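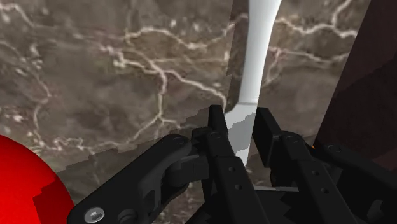

A long-handled utensil on the brown marble.

Vuvel is looking for a part-time yoga and mobility instructor to join our studio in Dremmont, starting in February. We are a small, friendly place with two practice rooms, big windows and a crowd of regulars who will know your name by the end of your first class (and will probably ask after your knees, too).

Most of the people who come to us are not athletes. They sit at desks, they drive, they lift grandchildren, and they would like to get down on the floor and back up again without making so much noise about it. If you love teaching beginners, and if you can give the same patient cue for the third time and still mean it, we would be so glad to hear from you!

You would teach early morning and evening classes to start with, and there is room to grow into workshops once you have found your feet. We ask for a completed teacher training and 2 years of regular teaching – group classes, private clients or a mix of both. Experience with older students or with people coming back after an injury is very welcome. You will also need current CPR certification, and we can point you to a local course if yours has lapsed.

Every new teacher spends the first few weeks assisting Khalil Nseir in his slow flow class before taking over a group. Those hours are paid at the full class rate. We also put $600 a year toward your continuing education, and you can use it for any course you like as long as it has something to do with movement. 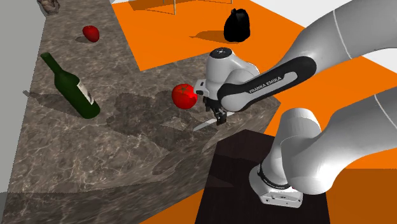 Rafail Gkikas: I came here from a big gym and was used to shouting over the music. My first month at Vuvel I had to learn how to talk quietly again, and how to wait while people got into a pose. I teach much better for it.

To apply, send us a short letter and your certificates, or drop them off at the front desk on Hamada Street before the 6:30 evening class. Please tell us which hours suit you and a little about how you like to teach. We will invite you in for a chat and a 40-minute trial class with some of our regulars – bring your own mat if you have a favorite, or borrow one of ours.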